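How to set up a two-arm table when a flame or a hand is near

Last revised by Lucienne Ferrand, Sunday, February 12, 2023

These are the rules we follow at the Bilten workshop when two small arms share one table. They are written for people who already can move the arms and record a task. If you have never started the arms before, do first the Warnitz beginner sheet and come back after.

Before you switch on

1. Write the task on one page. Say which arm holds, which arm receives, and where the objects must be at the end. If you cannot say it in 7 lines, cut the task in two.

2. Walk once around the table and name everything that can burn. Paper, card, ribbons and packaging are easy to forget. Spray cans are the most important. If the task has a candle, no aerosol can stays on the table, also not at the back edge, also not when it is almost empty.

3. Put the cables so that they hang with some slack but do not cross the place where the two grippers meet. Move each arm slowly through its full path and watch the cable, not the gripper.

4. Decide who has the stop button. This person does nothing else during the run.

During the run

5. Let only one arm close at a time. When an object goes from one gripper to the other, the second one waits open until the first one is still. For thin card, use the lowest grip force that keeps it in place.

6. Keep your hands out of the reach of both arms. If you must correct an object, say "hand" loudly, wait for the answer "stopped", and only then reach in. A sleeve counts as a hand.

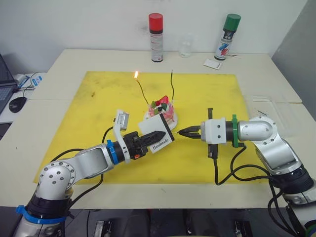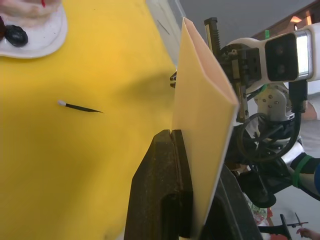 Two arms on the yellow work surface: a small white box in the left gripper near the lit candle (first picture), and a folded envelope with a person's arm at the right edge (second picture).

7. Look at the pictures again with rules 2 and 6 in mind. In the first one, there are two spray cans at the back of the table, and by our rules they must go before the candle is lit. In the second one, check for yourself that you can find the sleeve quickly. New operators often look only at the grippers.

After the run

8. Put out the flame before you park the arms. Wait 20 seconds, then touch the objects.

9. Write down every stop, also the short ones. We read the list together in July, and Gyamfi and Vinton do the same with theirs.

The longer version of these rules has 28 pages. The part about open flames starts on page 27.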